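# Where Does the Rubbish Go? Bins, Baskets and Boxes in a Shared Kitchen

Reda Farouk, second-year household studies project, handed in 16/03/2019

I should begin by thanking my tutor group for letting me change my subject so late. My first plan was to write about fridges, and I did write two pages about fridges, but the more time I spent standing about in other people's kitchens the more I found myself looking down at the floor. So this is a report about floors, or more exactly about the things that end up living on them: the bin, the box of bottles that is going out tomorrow, the bag that holds the other bags.

## What I wanted to find out

My question was a simple one. When people share a kitchen, how do they decide where the waste goes, and does the place they choose change how tidy the rest of the room stays? I had a feeling, mostly from growing up in a big family with one very small bin, that people drop things wherever it takes the fewest steps, and that no amount of labelling will persuade them otherwise. My mother would agree with me, though I didn't interview her for this (she did offer).

## How I went about it

I visited 4 kitchens, all of them used by more than one household or by a group of students, and asked everybody who cooked there to keep a diary. The diary was a single sheet stuck to the cupboard door, where they put a mark each time they threw something away and a word to say what it was. I had 78 sheets back by the end, which was far more than I had hoped for, and the marks on them came to 1,335. A few sheets were so splashed with tomato that I had to guess at the words, and I have left the guesses out of my totals.

To keep things private I have given each kitchen a made-up name, and they are called Stoltance, Jusano, Boonyarit and Valla throughout. I chose the names with my flatmates one evening and I'm rather fond of them now.

## The four kitchens

**Stoltance** keeps its bin in a cupboard under the sink. It looks lovely, and visitors always say so, but the diaries tell a sadder story. People cooking with messy hands did not want to touch the cupboard door, so the peelings sat in the sink until somebody gave in. The word "later" turns up on the Stoltance sheets again and again, which made me laugh.

**Jusano** has two big bins by the back door, one for recycling and one for everything else. They are a fair walk from the cooker. The sorting here was the best of the lot, I think because by the time you have carried something all that way you have had a moment to look at it. The worktops were the worst, though, with little heaps waiting for somebody to make the trip.

**Boonyarit** uses a bowl on the worktop for scraps and empties it at the end of each meal. I came away quite converted to this and have started doing it at home. The weakness is packaging, which doesn't fit in a bowl and gets pushed behind the kettle instead.

**Valla** is the one I enjoyed most. It's a bright kitchen with a curved counter, and its bin stands out on the tiles without a lid, so that you can drop something in with one hand and carry on stirring with the other. Other things have gathered nearby in the way that things do.
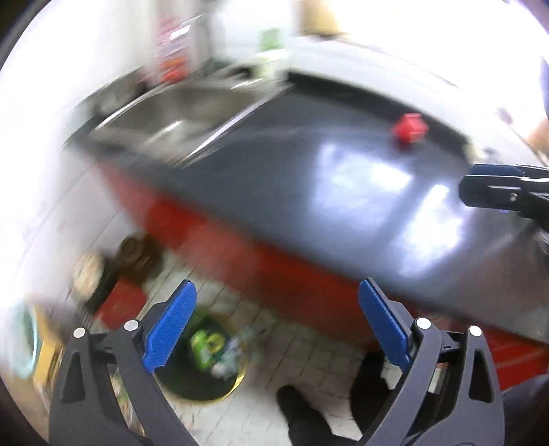 *Figure 1. The floor at Valla, with the round bin, the red box and the woven basket or bag along the counter.*

The diaries from Valla had the fewest complaints and no "later" at all. What they did have was a good deal of mixing, with wrappers and food going in together, and one person wrote that the floor was a nuisance to mop because everything had to be lifted first. I tried it myself and I have to say they were right.

## What I make of it

I had expected one kitchen to come out on top, and I can't say that one did. A bin near the cooking keeps the worktop clear, and a bin further off seems to help with sorting. If I were setting up a shared kitchen tomorrow I would borrow the scrap bowl from Boonyarit, stand an open bin close by as they do at Valla, and leave the recycling over by the door.

I would also like to go back in April, when the evenings are lighter and people perhaps mind less about walking outside with a bag. Jusano and Valla have both said yes, and Stoltance is thinking about it. They have asked whether I could bring a pen that doesn't run.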